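Search tips Enter a word or phrase Go

Kitchen Tips: When an Assisted Steamer Stops in the Middle of a Batch

Issued by the Haddad Household Advice Service. Revised Jul 6, 2023.

The advice on this page applies to homes, training kitchens and shared kitchens in which an automated arm is used with an electric steamer. It was prepared after a fault at our Irkwood kitchen, in which an arm stopped without warning over an open pot during the unloading of steamed buns. No person was injured. The person on duty, however, reached under the raised arm to rescue the food, and the arm resumed its movement while that person's sleeve was still between the fingers and the rim. The sleeve was torn. The advice below has been rewritten with that event in mind and replaces the sheet issued in October.

What went wrong

The Hurkamero control program in use at Irkwood pauses when it loses track of a handle or lid. A pause of this kind looks the same as a finished job. The arm is still, no alarm sounds, and the status light remains green. At Irkwood the pause lasted 155 seconds, after which the program found the handle again and carried on from the point at which it had left off.

Two household matters made the fault more likely. The pot had been set down by eye, a little to one side of its usual place, and steam had collected on the lid, so that its outline was hard to detect. Both can be dealt with by ordinary kitchen habits.

Before the steamer is switched on

Place the steamer on a level surface, well back from the front edge of the counter. Mark its position with two short strips of masking tape and return it to the same marks each time. Tape should be replaced when it begins to lift.

Turn the pot so that the side handles do not stand in the path of the fingers. A side handle that sticks out over the base is easily caught from below, and a pot that is caught in this way may tip with its water inside. With the steamer cold and empty, bring the open fingers up beside the pot at low speed and look at the gap from the side. 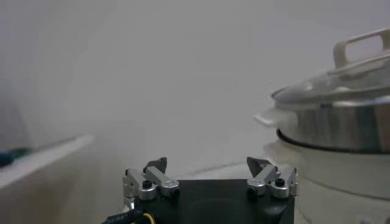

Open fingers beside the pot. Check the clearance below the side handle.

Wipe the lid with a dry cloth before each batch. A few drops of white vinegar on the cloth will remove the chalky film left by hard water. Rinse and dry afterward.

Cables deserve the same attention as handles. Follow each one by hand from the arm to the wall while the power is off. A cable that has been pulled tight at the wrist will in time work loose, and a loose cable is a common cause of sudden stops. Cables that cross the floor should be gathered to one side or covered, particularly where hot food is carried past.

Lifting the lid

The lid is the part of the work most likely to cause a burn. Steam leaves on the side that is lifted first. Where a person removes the lid, tilt the far edge up first so that the steam goes toward the wall, and wear a long oven mitt. Where the arm removes the lid, stand clear until it has been set down and the arm has moved away.

Lay the lid flat, in a place reserved for it, at least 10 inches from the edge of the counter. A lid leaned against the pot will slide. Do not put a hot glass lid on a wet surface or under cold water, as the glass may crack.

Moving the food

Have the plate in position before the lid comes off. A wide plate with a raised rim is preferred, as buns set down a little off center will stay on it. The plate may be warmed in advance, and a light coat of oil on the tray will keep the undersides from tearing. Cut squares of parchment also serve well, but they should be no wider than the bun, or the fingers may take hold of the paper alone.

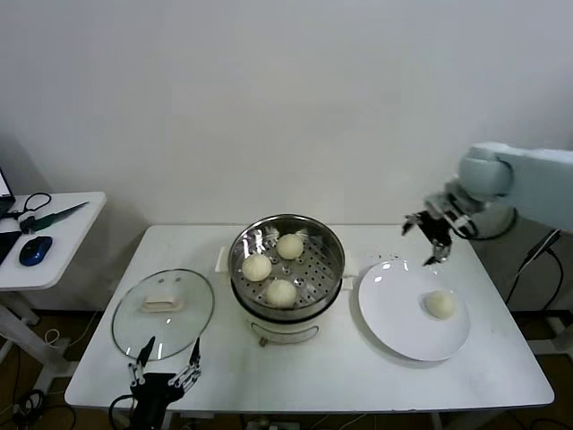
Unloading buns from tray to plate, with the lid laid flat to the side.

Leave a clear space between the buns when loading the tray. They swell as they cook, and buns that touch are likely to be lifted together or pulled apart. At our Mistthorpe kitchen the limit is 4 buns to a tray of ordinary size. Let them rest for two minutes with the heat off before unloading begins. A bun taken too early is soft enough for the fingertips to go through the skin.

If the arm stops

1. Keep hands, sleeves and utensils out of the space under and around the arm. Treat a still arm as one that is about to move.

2. Press the stop button. Do not rely on the pause command on the screen, which can be cleared by the program itself.

3. Switch off the steamer at its own control, provided that this can be done without reaching past the arm. If it cannot, switch off at the wall.

4. Wait for the arm power light to go out. Some arms sink slightly when power is removed, and nothing should be beneath them when they do.

5. Remove the food with long tongs. Buns left over hot water will become sticky underneath but are otherwise fit to eat if they are taken out promptly.

6. Write down the time, the position of the arm and what it was holding. Do not restart the same job. Clear the counter and begin again with an empty pot.

A dropped bun should be left where it lies until the power is off. The same applies to a plate that has been nudged out of place. Straightening the plate during a run was the second most common cause of near misses in our kitchens last year, after reaching for food.

Cleaning afterward

Unplug the steamer and let it cool fully before emptying the water. Lift out the tray and clear any blocked holes with a wooden toothpick, never with a metal skewer. Wipe the fingertips with warm water and a little dish soap on a well-wrung cloth, keeping moisture away from joints and screws. Dried dough on a fingertip changes its grip and should be softened under a damp cloth for a few minutes before it is wiped away.

Any kitchen that has had an unexplained stop should keep the arm out of use until the cables and the stop button have been checked. Reports may be left at the Irkwood or Mistthorpe desk during opening hours.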